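阅读时间：约7分钟
分类：售后工单 / 双臂遥操作 / 已解决

工单标题：遥操作示教时右臂跟随滞后，录到的轨迹回放放不进托盘

提交人：Benjamín Palma
现场：Grundia 二号工位
日期：2020年7月15日
优先级：中

问题描述

工位做的是螺丝刀入盘任务。操作员用主手遥控两台从臂，右臂抓起螺丝刀，放进黄色托盘，左臂负责扶住托盘边。从上周换过控制软件之后，右臂跟主手动作有明显滞后，左臂正常。操作员能靠放慢速度把动作做完，但录下来的示教数据拿去回放，右夹爪松开的位置总是偏向托盘外侧，螺丝刀磕在盘沿上。

控制软件为 Umar，录制端为 Kanbridge，两边版本都是升级后的当前版。升级前同一任务没有报过这个问题。

已经自行做过的：重启控制柜、重启录制端、重新做主手零位。三项都没有变化。

处理记录

第一次回复（支持）

请先确认是遥操作链路的滞后，还是录制时间戳的问题。两者在回放时表现很像。做法：主手保持不动，用示教按钮直接让右臂走一段关节点动，看从臂本身有无迟缓。再请把录制文件的头部信息发过来，不需要整个文件。

另外请发一张工位现状的照片，两臂都停在起始位姿。

现场回复

点动正常，右臂单独走没有迟缓，速度和左臂一致。握住主手慢慢画圈，从臂跟得上；快速来回摆，右臂就落后，停手以后还会往前多走一小段。左臂同样摆法没有多走的现象。

头部信息已上传。起始位姿照片如下，螺丝刀和托盘按任务卡摆放。

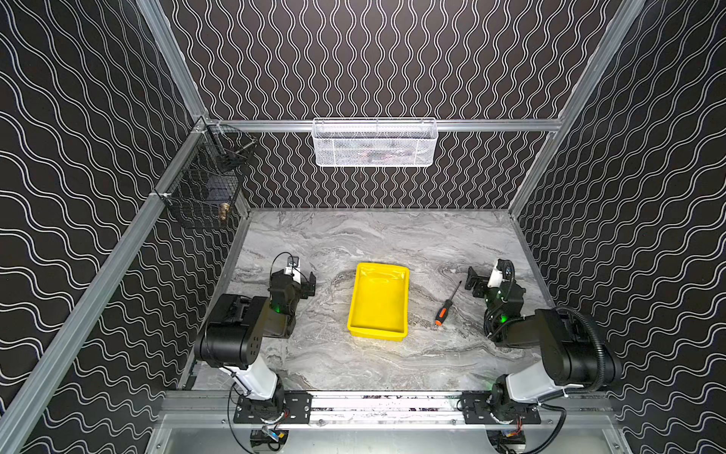
附件1：起始位姿，螺丝刀在托盘右侧，柄朝左下。

第二次回复（支持）

照片收到。两臂姿态基本对称，夹爪都抬离台面，起始位姿没有看出问题。右臂外侧那根黑色波纹管绕过大臂壳体靠向右侧围板，请手动检查一下右臂向外摆的时候管子有没有顶到围板。如果顶到，力矩会上升，跟随误差也会变大。

头部信息里有一处不一致：左臂通道的滤波窗口是7，右臂通道是13。同一工位两臂的窗口应当一致。请打开遥操作配置页，读一下右臂的当前值。

现场回复

波纹管检查过了。断使能之后用手推右臂到任务范围的最外侧，管子和围板之间还有余量，没有顶住。排除。

配置页上右臂滤波窗口显示也是7，和左臂一样。录制文件里却写13，不清楚哪个是真的。

第三次回复（支持）

以录制文件为准。配置页显示的是保存值，文件头写的是运行时加载的值。升级时右臂的旧配置没有被清掉，程序启动时会优先读旧文件。请按下面顺序操作：

1. 两臂回到起始位姿，退出遥操作模式，断使能。
2. 关闭 Umar，录制端也一起关闭。
3. 在配置目录里找到右臂的旧配置文件，改名保留，不要删除。
4. 启动 Umar，在配置页把右臂窗口改成别的数，保存，再改回7，保存。只点保存不改数值，不会写入。
5. 使能，进入遥操作，录一段空跑，看文件头。

第4步容易漏掉。Kumarasinghe 那边的工位遇到过同样情况，漏了这一步，重启后又变回旧值。

现场回复

按步骤做完，空跑文件头里两臂都是7。快速摆动主手，右臂不再多走。

接着录了一条完整示教：左夹爪先到托盘左沿，右夹爪下降，夹螺丝刀柄，抬起，平移，放下。回放两遍，第一遍放进去了，第二遍螺丝刀尾端还是搭在盘沿上。比之前好，但没有完全解决。

第四次回复（支持）

第二遍的偏差可能是另外一个原因。请看示教文件里右夹爪闭合指令到抬起指令之间的间隔。如果操作员边夹边抬，夹爪还没有完全闭合，螺丝刀会在指间转一个小角度，每次转多少不一定。

建议示教时闭合后停住，等夹爪状态变为“已夹持”再抬。录制端可以加保护：闭合指令发出后600毫秒内忽略向上的主手位移。选项在录制设置的“动作保护”里，默认关闭。打开以后操作员会觉得手上有一下不跟，属正常现象，事先跟轮班的人讲清楚。

现场回复

看了文件，确实是边夹边抬，操作员为了赶节拍养成的习惯。滞后的那几天又习惯提前给动作，两个叠在一起。

动作保护已经打开。换了两名操作员各录一条，回放都能放进托盘，螺丝刀没有再搭到盘沿。第一位操作员反映停顿不习惯，录了几条以后可以接受。

还有一个问题：升级之后到今天录的示教数据一共1,789条，还能不能用？重录要占掉不少工时。

第五次回复（支持）

左臂通道可以用。右臂通道的从臂实际位置是真实的，主手指令和从臂位置之间的对应关系不对。如果训练只用从臂实际位置，可以保留；如果用主手指令作为动作标签，不建议混用。

动作偏慢的那一部分受影响较小，可以按右臂跟随误差筛一遍，超限的剔除。筛选脚本已附在工单里，先在副本上跑，原始文件不要覆盖。

边夹边抬的数据脚本筛不出来，需要看夹爪状态字段，单独过滤。

现场回复

明白。我们训练用的是主手指令，先按脚本筛，剩下不够的部分补录。补录统一开动作保护。其他问题没有了，可以关单。

关单说明

原因一：升级后右臂加载旧配置，滤波窗口与左臂不一致，造成跟随滞后。
原因二：示教时夹爪未闭合到位即抬起，工具在指间转动。
处理：旧配置改名，重新写入右臂窗口值；录制端打开动作保护。
遗留：配置页显示值与运行值不一致，已转开发，计划在9月的版本里修正。在此之前，每次升级后请录一段空跑并核对文件头。

状态：已关闭

联系支持 | 版权所有 | 返回顶部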